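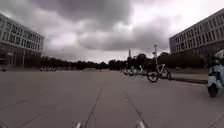
The outdoor test plaza at Millet, with bicycles parked along the right side.

The Zurthorpe controller trials are a series of outdoor comparisons of motion controllers for small mobile robots, held on a paved plaza in Millet. They were started by Thibault Delorme, a robotics engineer who wanted to see how controllers tuned indoors would cope with open ground, long sight lines and changing daylight. The results have been a delight to follow.

Two controllers are compared, Brallia and Akura. Brallia plans a short path and corrects it constantly; Akura looks further ahead and changes course less often. Both run on the same robot with the same front camera, so each gets an equal chance - a simple idea, and a very good one. A full trial consists of 5 runs per controller, and the operator may step in at any time.

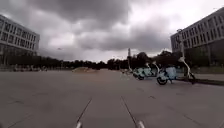

MILLET, March

The plaza suits the work wonderfully. Its pavement is wide and flat, with long joint lines, and large buildings stand on both sides. Light-colored scooters parked on the right give the camera something to pick out at close range, while the far end offers a low, sandy-looking mound and a dark line of trees.

Scoring covers smoothness, distance kept from parked vehicles and the number of times the operator takes over. Akura is usually the smoother of the two on open pavement. Brallia shines near obstacles, where its quick corrections let it pass closer without stopping. Delorme has since added a third round for cloudy days, when low contrast makes curbs harder for the camera to find.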